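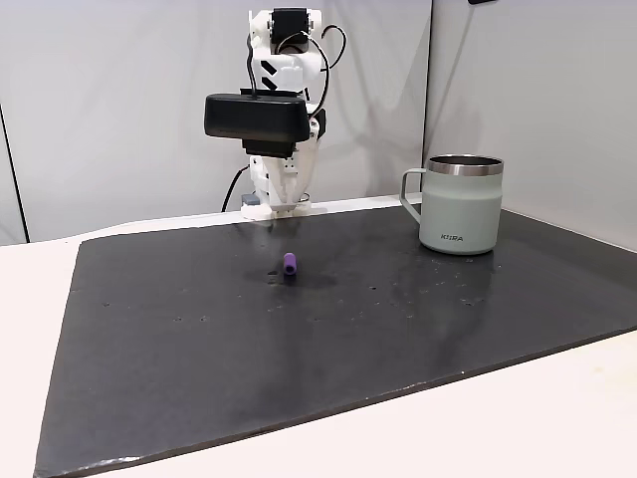
The printed arm on its mat at the Broltthorpe shared workshop, with a purple cylinder and a mug.

The Case for the Small Arm

Members of the Broltthorpe workshop have been asked whether a robot arm assembled from printed parts deserves a permanent bench. It is the view of this writer that it does, and that the bench should be granted before November.

The objection most often raised is that such an arm performs no useful work. Tamara Lungu put the point fairly in her letter to the members: the workshop has 139 people on its rolls and only five benches with good light. A machine that picks up small objects must be weighed against the lathe and the sewing table.

The value of the arm lies in what its builders are obliged to learn. A printed bracket must be measured, printed again and fitted to a servo. Cables must be given enough slack to follow the joints. A member who has done this work understands automation in a way that no purchased appliance will teach.

Surfaces deserve equal attention. Bare metal throws back glare, and droplets on it catch the light as brightly as any part set out for handling. A builder who tests only on a clean, dark mat has tested very little. 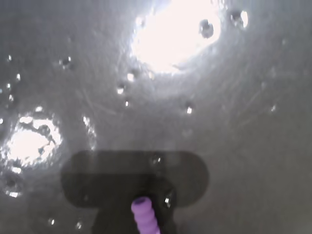

What the Workshop Should Do

The bench should be assigned for three years, with its use open to every member who completes the safety course. Kumudini Gamage has offered to teach the first sessions – an offer that should be accepted promptly. Printed parts should be kept on file so that any bracket may be replaced by whoever breaks it.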